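Last fiddled with on 22/05/2026

# Leaving a group chat without the drama: your questions

I get asked about group chats more than anything else I write about, so I've put the regular ones on one page. I'm Elin Hopkin, I belong to far too many of them, and everything below is for Geltarby, the messaging app most of my readers seem to use. Other apps put the buttons in different spots.

**Will everyone know I've left?**

Only the admins get told. Everybody else just sees the member list shrink by one, if they ever look at it (most people never do!). In a chat of 82 people you could be gone for months. In a chat of five, well, somebody's going to notice by dinnertime.

**How do I leave?**

Open the chat, tap its name at the top, scroll right to the bottom and tap Leave group. You'll be asked whether you want to keep the old messages. I always say yes, since I once lost Glenys Price's entire recipe for plum sauce by saying no and had to ask her for it again, a bit sheepishly.

**Can't I just mute it?**

Sure, and it's what I do with the Ukstead neighbourhood chat. Tap the name, tap Notifications, then pick eight hours, a week or Always. You'll still get a ping if someone mentions you by name, unless you switch off Mentions too. That's a separate toggle further down and it's easy to miss. 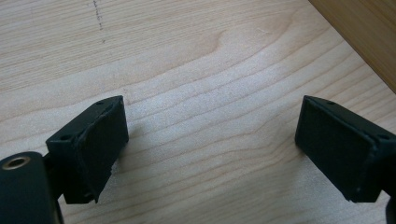
Muting doesn't stop photos landing on your phone, mind you. For that, go to Storage and turn off automatic saving for the chat. I cleared out 2000 pictures the first time I checked, and my favourite was still a blurry one of Gwawr Mathias's dog.

**Somebody keeps adding me back. Help!**

Go to Settings, Privacy, Groups and choose My contacts or Ask me first. I'd go with Ask me first. You get an invitation, you've got five days to answer it, and if you ignore it, it quietly expires.

**Do I owe people an explanation?**

Your call. I usually write something like "Clearing out my chats, message me any time!" and leave a minute later. Iestyn Edwards just vanishes, and he's still invited to everything.

**I'm the admin. What happens to the group if I go?**

The longest-standing member becomes admin, whether they fancy it or not. Please pick someone first: tap their name in the member list, then Make admin.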